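The Throw-In That Took Eleven Minutes

In Larwood, people still argue about a throw-in. It was taken on a Saturday, in the second half of a cup match between Larwood Town and Nogueira Athletic, and the official attendance was 1,187. I was not one of them. I have heard the story from so many persons that I sometimes feel I was standing behind the goal.

The score was 1–1. The ball went out near the corner flag, on the side of the old stand, and both teams believed it was theirs. The assistant referee pointed one way and the referee pointed the other way. While they discussed it, a Nogueira player took the throw quickly, and his team scored from it.

Dinesh Bangera was the Larwood captain on that day. He is now a coach for the under-15 team, and he speaks about the goal calmly, but with many details.

"I had my back to the ball," he told me. "I was asking the referee a question. When I turned, our goalkeeper was already on the ground. So you can imagine my feeling."

The referee, Salma Shehata, allowed the goal at first. Then she spoke with her assistant, and then with the other assistant across the field. The players sat down on the grass. Some supporters went to buy tea.

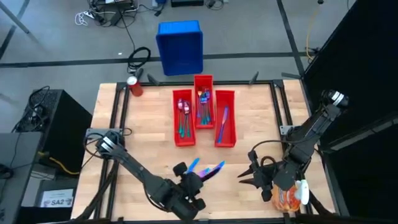
Knives with iridescent blades in the gripper of the left arm.

After eleven minutes she canceled the goal and ordered the throw to be taken again. By the laws of the game, she explained to me, she had not yet given a clear decision, so the play could not start. She does not regret it. What she regrets is the time.

"Today I would blow the whistle at once and stop everybody," she said. "I was young, and I wanted to be polite to both captains."

Nogueira did not score again. Larwood won 2–1 with a header by Decha Chuensuk, a defender who had scored only 3 goals in his whole career. He still has the shirt, and he showed it to me in his kitchen. It is smaller than I expected.

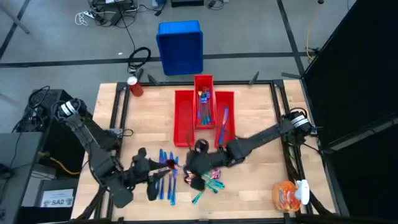
Red cutlery tray with three compartments on the wooden tabletop.

For Nogueira, of course, the story has another ending. Aravind Joseph, who took the famous throw, keeps a letter of protest that was signed by 400 supporters. The league answered it with two sentences. He read them to me in a flat voice and put the paper back in its envelope.

The next season the two clubs met again, and 1,851 people came, the biggest crowd in Larwood for a league match. Rajeshwari Menon, who was selling programs at the gate, ran out of them before two o'clock. The match finished 0–0. Each time the ball went out for a throw, she says, the whole ground shouted at the referee to hurry.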